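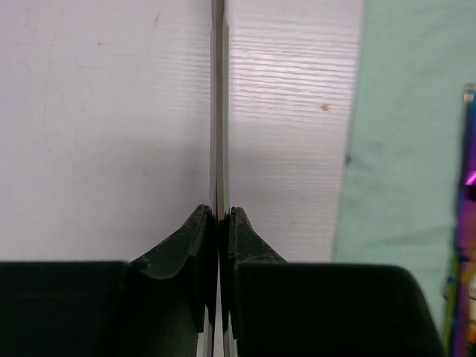

The strip against the white panel, grain running side to side

clikitz_left
Posted in: Panels and trim
I'm finishing the side of a closet with white wood-grain panels from Pluvari. The grain is the raised kind you can feel with a fingernail. I have a thin flat strip, silvery gray on the face, and I want to run it vertically to cover a joint. Should it go straight on the grain or do I sand a track for it first? Panels are 955 mm tall.

flikosside
Straight on. The texture is shallow and contact cement fills it. I did mine that way in November and it's still flat.

oakandash40
Disagree. Cement only grabs the high spots on a ridged panel. I'd scuff a track with 400 grit, wipe it down, then glue. Mask both sides first or you'll dull the finish where it shows.

flikosside
400 won't touch those ridges, it'll just polish them. If you're going to sand, start at 224 or whatever you have near that.

oakandash40
There is no 224 where I shop. 220, then. Fair point on the 400 though.

clikitz_left
Would it look odd with the strip going up and the grain going across? That's my other worry.

panelsaw
It looks fine. Light catches the grain sideways and the strip reads as a clean line. Running the strip with the grain looks worse if you're even slightly off.

oakandash40
Agree with that. Dry fit it with tape before you open the glue - thin strip kinks easily and you can't get a kink out.

clikitz_left
OK. I have an offcut, so I'll glue one piece sanded and one not, leave them overnight and pull on both. Will post which one lets go.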